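Filed under: Course Handouts / Wood Surfaces

Okay, week 3 notes! We're on reading grain before you sand, and I get carried away with this one (Piyumi Begum, who had me last term, will back that up). Start with your palm, then your eyes, then 110 grit. Pale boards fool people because the lines are so faint, so get down low and look along them.

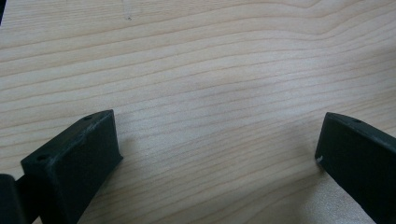
Sand with the lines, even where they bend, and go easy on any smudges. Bring your Fevar block next time!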